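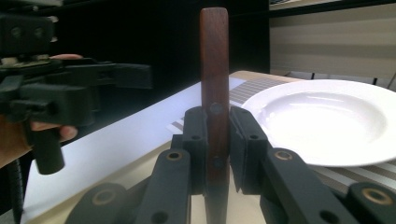 Item 3: the dark wooden handle with the two rivets.

Sasham Supper Club, kitchen and table meeting
Friday, September 21, 2018
Minutes by Agnese Jõgi

I'm doing the minutes again because I was the one with a pen. They're in the order we talked about things, more or less, apart from the tea towels, which came up three times and which I've put together under one heading. If I've got you wrong, tell me and I'll change it.

1. Last time's minutes

Agreed as they stood, except that the fish pie was for the Statthorpe evening and I'd put it down under the summer lunch. Sorry! Changed now. The big serving spoons are still missing from the same evening and I've written to Statthorpe again to ask if they turned up in one of their drawers.

2. What we want from the autumn suppers

We started with this and it took up a good chunk of the evening. Everyone liked the smaller tables in spring and wants them back. I said (and I'll say it again here so it's written down) that I'd rather cook one proper dish and a pudding than four things that all need the oven at once. Most people agreed. There was a plea for cheese to finish, which I'm not against as long as it comes out of the same budget.

First supper is in October, at Sasham as usual. We'll lay for 19, and the food budget is 90 pounds for the night. That's tight but we've done it before, and soup is cheap. Menu so far: leek and potato soup, a bean stew with bread, apple crumble. The stew is my mum's and it's better made the day before, so I'll do it at home and bring it over in the big pot.

3. Wooden handles

We all had a good grumble about these. The handles in the knife drawer get left in the sink, people put them through the dishwasher at Statthorpe, and then the wood goes dull and rough and the rivets start to stand proud. I happen to love the dark reddish ones with the grain showing and the rounded end, and I don't want us to swap everything for plastic just for the sake of being able to forget about it. So we're going to look after them properly. Agreed:

Wash by hand, straight after use, and dry with a cloth. No soaking.
Oil them every month while the suppers are running, a thin coat, left overnight and wiped off in the morning.
Any handle with a loose rivet comes out of the drawer and goes in the shoebox on the shelf until somebody has looked at it.

We then had a long side chat about oil. I use plain food-grade mineral oil. Olive oil was suggested and talked down, as it goes sticky and smells after a while. Vedwood do a tin of board wax that two of us have tried at home and liked, though it's dearer, and I said I'd buy one small tin and we can see how far it goes. If it only does half the drawer we'll go back to the oil.

4. How we lay the table

My favourite item, so I let it run on. We tried out the place settings while we talked, and I'm glad we did, as I'd had it all worked out on paper and it looked quite different with real crockery.

The striped placemats won. I'd been pushing for plain ones but I've come round completely, the grey and white is fresh and it makes a white plate look smart without any other fuss. We're having the wide-rimmed plates for the stew, with the dip in the middle, so the gravy stays where it's put. Plate in the centre of the mat with stripes showing all the way round.

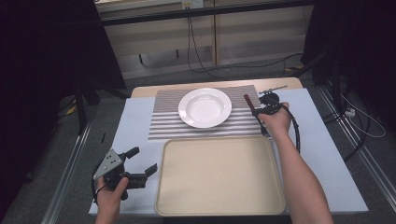
Item 4: white plate on the striped placemat, with the beige tray in front.

The beige tray got a discussion of its own. It's nearly as wide as a placemat, so if it lives on the table it takes up the room of another guest. On the other hand it's so handy for clearing! What we settled on is that the trays wait on the side during the meal and come to the table only between courses. Plates go on the tray stacked, cutlery along one side, and please don't pile glasses on top of the plates (we all know why, and I'm still finding bits).

Napkins: paper for October. I know, I know. Cloth ones were voted for in principle, but no one wanted to iron them, me included, so that's parked until somebody offers.

Candles: yes, in jars, not on the mats.

5. Tea towels

Right. We haven't got enough, and the ones we have got are all different sizes. Every supper we end up drying the last of the washing-up with something soggy. Decisions, such as they are: everyone brings one clean towel from home on the night and takes it home again after. I'll also ask at Kimaro about seconds, as they had a basket of them by the till in the summer. Striped if possible, to go with the mats, but I'm not going to be fussy.

The idea of a separate towel for hands only was agreed at once. It'll hang on the hook by the door. Please don't dry pans on it.

6. Washing-up

We'll have two people washing and two drying, swapping over after the main course so that everyone gets some pudding while it's warm. Names to be sorted out by email. If you cooked, you don't wash up, and I'm sticking to that one.

There was a question about the dishwasher at Statthorpe and whether we could take things over there after. I'd rather not. It's a faff in the dark with a boot full of plates, and see item 3 about the handles.

7. Cupboards and putting away

Short one. The plates go back with the wide-rimmed ones at the bottom and the side plates on top. Mats lie flat, please, as they curl if they're rolled and then the plates rock. Trays stand on their long edge beside them. I'll write labels for the shelves, in my best handwriting, and stick them up before October.

8. Anything else

Someone asked if we could have a bread board for each table. Lovely idea, but not out of this budget. Bring your own if you've got a nice one, and put your name underneath.

Allergies: I need to know the week before and not on the doorstep. The stew has celery in it. The crumble can be done with oats only if anyone asks in time.

Music was raised and we ran out of evening, so it's first on the list next time.

Things to do

Agnese: Vedwood tin, Kimaro about towels, shelf labels, stew.
Everyone: one clean tea towel each, and let me know which washing-up turn you'd like.
Still open: serving spoons, napkins, music.

Next meeting is at Sasham again, in October, the week before the supper. I'll send the day round once I know when we can have the room. There'll be cake, as I owe everyone one for the fish pie muddle.

Agnese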